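Setting up the disassembly cell: locating the case and checking the gripper

Maintained by Darius Zariņš, Tonduditz workshop. Last revised 13/04/2022.

Before teaching any positions, isolate the arm and lay the tower on its side on the slatted table with the open side facing upward. Jog the arm at reduced speed until the wrist camera has a clear view of the motherboard. The fingers should remain visible in the lower part of the view.

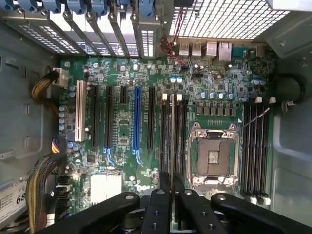

Wrist camera view over the motherboard, with the CPU socket to the right.

Save this position as the reference pose. Approach the socket from above only, and keep the fingers clear of the lever and the bare pins. Set the approach speed to 24 mm per second - do not raise it during teaching.

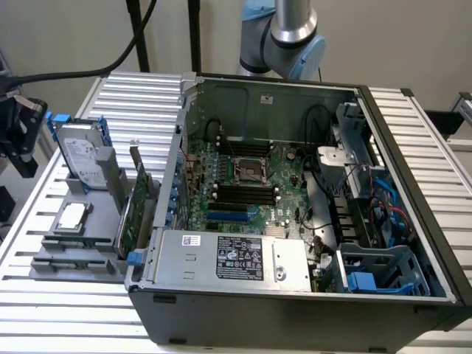 Tray alignment must be checked every 600 cycles and after any collision stop. Each part has its own taught position, and these are stored separately from the reference pose. The processor lies flat in a shallow square recess, while the hard disk drive and the expansion card stand upright, so each requires its own grip angle. Report any repeated misalignment to Kourosh Shirazi before the cell is restarted.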